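My father's notebook

My father kept a notebook when he was ill. I did not know about it until my mother gave it to me in a plastic bag, together with his reading glasses and the charger of a phone we do not have anymore. It took me many months to open it.

I expected to find difficult thoughts inside. What I found was mostly soup. He wrote down what he ate every day, how much of it stayed down, and a mark from one to ten. Chicken soup with rice got a 9 two times. The vanilla drink from the hospital got a 1, and next to it he wrote "wallpaper paste" in our language, with three lines under it.

He was diagnosed in November, with cancer of the stomach. The doctor was kind and spoke slowly to us, but I remember very little of what she said. I remember that my father asked if he could still drive to Camargo to see the lake. She said yes, if somebody else was at the wheel. So my brother drove, and my father complained about every turn.
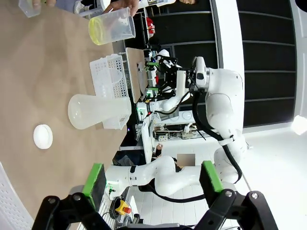
Camargo, Aug 22, 2023

I am writing this from the same small hotel by the lake. The room is number 6, because number 5, the one he liked, has a broken window. In the morning I walked to the pier with the notebook in my jacket. It is a longer walk than I remembered, almost 50 minutes, and there is no shade after the church.

On one page he did not write about food. He wrote that he was not afraid in the daytime, only at night between two and four, and that the radio helped. I slept in the next room during those weeks and I heard the radio. I thought he could not sleep because of the pain, and I used to go in and ask if he wanted his pills. Now I think he would have liked me to sit down and listen with him. Maybe I am wrong. He never said it to me, and it is not written on the page.

My mother asks what I will do with the notebook. My brother wants a copy, so I will scan it when I am home. The pencil is already weak in some places, especially in the last part, where the letters become large and go down the page like on a hill.

The last meal he gave a mark to was a peach from the neighbors. It got an eight. He wrote that it was a little too cold from the refrigerator.

Tomorrow I take the early bus back, and I still have to buy the honey for my mother.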